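Can a machine clear a table yet?
Forum: Home Automation > General chat

brolside_dad
November 20, 2023
My brother-in-law swears robots will be doing our housework by March. I say they can't clear one table of odds and ends. Paper buckets, plastic bags, cloth bundles, a basin. Who's right?

Festach
You are. Rigid stuff like a basin is easy money. Grab the rim, done. Bags are where the dream goes to die.

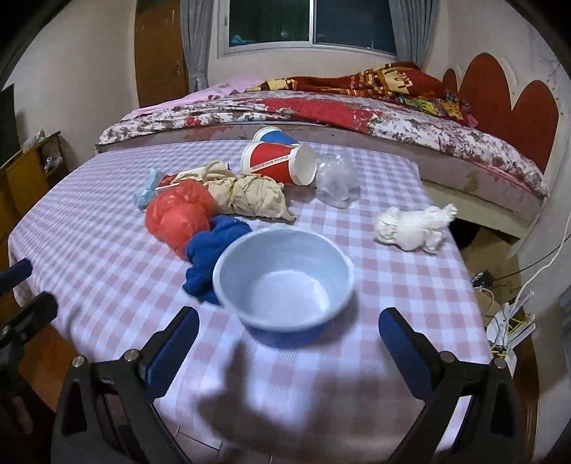 Re: Can a machine clear a table yet?

mestholm59
Disagree with Festach. That red bag is puffed up, so there's something to pinch. The clear one behind it would worry me more, you can see the checks right through it. Good luck to any depth camera.

Festach
Pinch a puffed bag and you get a flat bag. Then what?

mestholm59
Then you have a flat bag, in your gripper. I call that a win.

okhamphan
I fix packing lines at a plant in Villalba. We tried an arm on soft goods. It managed 101 out of 200 on a good shift and the rest went on the floor. My teenager does worse, but he eats more.

brolside_dad
So a coin toss with a power cord.

okhamphan
Pretty much. Tied cloth went better than I expected, the knots give you a handle. A crumpled towel is a new shape every time you touch it.

Festach
And where does it all go? Half of clearing a table is deciding what's trash.

mestholm59
Fine, five years.

brolside_dad
You said five years in the lawnmower thread too.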